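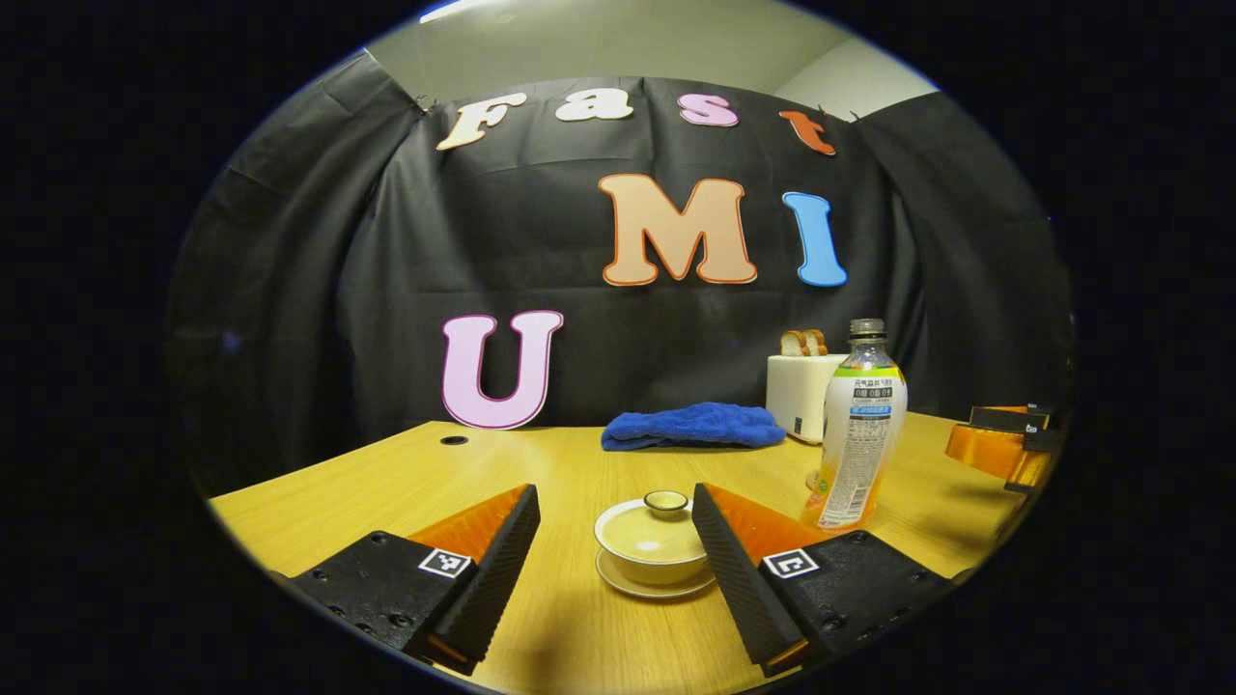
Jui-lin Kao wrote:
> I keep going back and forth on using a gaiwan before work. I love the
> thing, but at seven in the morning I burn my fingers on the lid, drip
> all over the counter, and end up with one tiny cup of tea next to a
> plate of toast that's already cold. Then I give up and put a bag in a
> mug. Does anyone on the list really make breakfast tea this way on a
> regular morning? And if so, what do you put on the table with it? I
> always feel like toast and oolong are arguing with each other.
>
> Also, saucer or no saucer? Mine came without one and I've been told
> that's half my trouble.

Oh, I have been waiting for somebody to ask this! Yes, me, nearly every morning since February, and I'm having such a good time with it that my household has asked me to talk about something else.

Saucer first. Get one. A wide shallow one if you can find it, with a rim that sticks out a bit past the foot of the bowl. You pick up the whole business by the saucer and the bowl comes along with it, thumb on top of the knob, and your fingertips stay well away from the hot part. It catches the drips too. I used a tea tray for years and it lived on the counter taking up all the room where the bread board should go. I gave the tray to my sister and haven't missed it once. A saucer that matches is nice, but I don't think it has to. Before I had a proper set I was using one from an old espresso cup and it worked fine apart from a little rattle.

About the burned fingers, how full are you filling it? I used to go right up to where the lid sits, and of course the water came up over the edge and onto me every time. Stop lower than you think you should. Mine has a slightly darker line around the rim of the lid, and I like to see that line dry and clean before I pour. A domed lid with a little round knob is the easiest kind for sleepy hands, in my opinion. The flat ones look elegant but I've sent one of those across the kitchen floor.

And color! I know this isn't what you asked. A plain cream glaze, the kind that leans a little yellow, is so cheerful in the morning. White porcelain shows off the tea better (people here will write in to tell me so, and they'll be right) but cream next to a piece of toast just looks like breakfast. Everything on the table looks warmer.

On to toast and oolong arguing. I had the same problem! For me it was the jam. Jam is loud. Once I switched to plain butter, or butter and a little salt, a medium roast oolong got along with it beautifully. The roast in the tea and the brown on the bread are friends. Green oolong with toast I still can't make work. If anyone can, please write. The tea I'm on now is the Rodosska house roast, the one in the gray tin, which somebody on this list recommended last fall (was it you, Nwachukwu? if so, thank you, I've gone through 2 tins). It doesn't turn bitter if I wander off to find my keys, and I wander off a lot.

My routine, in case it helps. Bread goes in the toaster first but I don't push it down yet. Kettle on. Leaves in the bowl while the kettle is working. When the water's ready I rinse the leaves, pour that off into the sink, fill again, lid on, and THEN push the lever down. First steep is 40 seconds. I pour it, fill again straight away, and by the time the second one is poured the toast is up. I put both steeps in the same small pitcher, so it's a decent amount of tea and you don't get that one lonely thimble. The whole thing takes me 8 minutes from walking into the kitchen, and I'm slow.

For setting the table, I've gotten a little silly about it. I like the toaster on the table itself, at the back on the right, cord running off to the side where no elbow will find it. Tea in the middle. A thick soft cloth within reach, and I mean thick, the plush kind that drinks up a spill in one go. Paper napkins just push the water around. Mine never gets folded properly and sits there in a heap and I've stopped caring.

Not everyone has to drink the tea, either. This took me far too long to figure out. I was trying to convert the whole house and getting looks. Now there's a bottle of something cold and orange for whoever wants it, and something milky in a small cup, and the gaiwan is for me and anybody I can talk into it. Much better mornings all around.

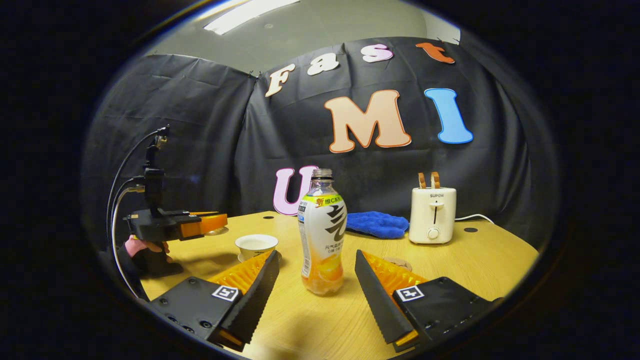 Breakfast with the cold option: orange vitamin C drink, a small cup of something milky, toast up in the SUPOR.

You'll notice the small cup gets a saucer too. I'm consistent!

A couple of odds and ends. If your table has one of those round holes for cables, keep tea things away from it. I learned this at the Rellano, the shared kitchen over in Cindale where I used to have breakfast on early shifts, when a full saucer of rinse water went neatly down the hole and onto a power strip. No harm done, but I was not popular.

Cleaning is a hot rinse and that's it, no soap. Tip the leaves into the compost, wipe the inside of the lid with your thumb, leave the lid leaning against the bowl so they both dry. If it picks up a brown stain, baking soda on a damp cloth, gently, and it comes right off. Toast crumbs are the real enemy. They get in the saucer and then they get in the tea.

One question back at you: what size is your bowl? If it's one of the big ones, I think that could be a lot of the trouble with your fingers, and I'd go down a size before giving up. I have 2 smallish ones I hardly use, and I'd be happy to mail you one to try for a few weeks. Write me off-list with your address.

And please report back about the butter and salt. I want to know if the arguing stops.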